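Teaching a pair of arms to do the towels

Truvstead, April 24, 2025

When the woman who runs the laundry side of Plavside first asked for a folding robot, she was thinking of hotel sheets. "I had the whole thing worked out in my head," she says, laughing and pouring us both another cup of tea. "Great big sheets flying about, and me with my feet up. Then I spoke to the people at Jurnamberg and they said, very kindly, could we perhaps start with a hand towel?"

So hand towels it was, and she has now had the Jurnamberg two-arm folding kit on trial since October. Plavside looks after the linen for a string of guest houses and two swimming baths, and on a busy day 2000 towels come through the door. Most are still folded by people standing at long tables, which she did herself for years before moving into the office (she still goes down to help on Mondays, and says she misses the chat).

What you get for the money is a pair of arms with a gripper each, the cables and stands, and a service contract that she thinks is the best part of the bargain. The folds are taught at Jurnamberg's own workshop. You send them a bag of your linen, their staff work through it at the table, and what the arms have learned is then loaded on to yours. "I went over for a couple of days to see it for myself," she says. "I took my own towels in a suitcase, which felt a bit daft on the train, but I wanted them working with our sort, and ours are thick."
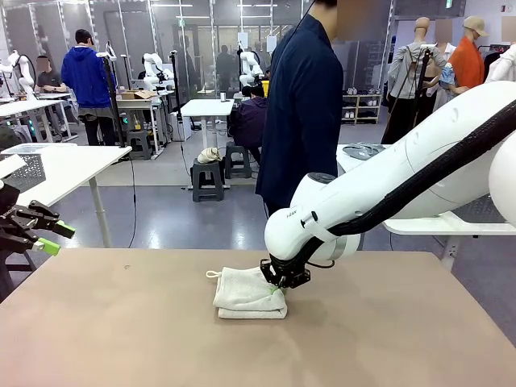
She had expected to be bored by the second morning and found she didn't want to leave for lunch. "You get terribly fond of them. One of the arms would go down for a corner and I'd be standing there holding my breath, as if it were a child carrying a full glass of milk! And the staff were so patient with me. I must have asked the same thing four times about the hems."

The hems are still a sore point. Plavside's older towels have gone wavy along the edge after so many washes, and the kit does far better with newer stock. During one trial week she kept a tally in a notebook, and of 891 towels put through, 535 came out neat enough to go straight on the trolley. The others had to be shaken out and done again by hand. She doesn't seem cross about it. "I'd read the leaflet, I knew it was early days. But I do wish the leaflet had a page about old towels, because everybody in this trade has old towels."

The service contract costs her 398 pounds a month, and for that somebody answers the telephone. She rang one evening when the left arm had stopped halfway through a fold and simply stayed there, and a young man talked her through starting it again while she ate her supper. Steinarsdóttir, the rival firm she had looked at first, wanted to sell her the arms outright with no help afterwards, and she says that would have frightened the life out of her.

And the sheets? She puts her cup down and looks a little wistful. Jurnamberg have told her pillowcases come next, perhaps bath mats after that. "I've stopped asking," she says. "Well, I've stopped asking every week. I ask once a month now, when I pay the bill."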